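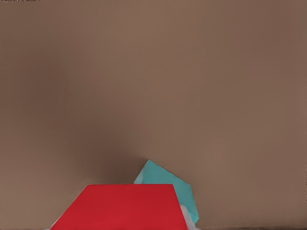
Un bloque rojo y otro turquesa, en imagen generada por ordenador.

El boletín vecinal de Saltholm cumple 3 años y todo el mundo lo felicita. Yo también lo leo, pero desconfío de un medio que solo publica alegrías. En el número de marzo conté dos páginas sobre la fiesta del puerto y ni una línea sobre el cierre de la biblioteca por las tardes.

Dicen sus responsables que llegan a unos 203 hogares. Puede ser. En mi escalera se quedan casi todos encima de los buzones, y la página web lleva desde el otoño sin tocarse.

No pido un periódico de denuncias. Pido que, cuando Sovorari paga la contraportada, alguien se atreva a preguntar por las obras que Sovorari dejó a medias en la calle Avent — y que publique la respuesta, aunque sea mala. El orgullo de barrio está muy bien, pero a mí me gustaría saber quién decide qué se cuenta.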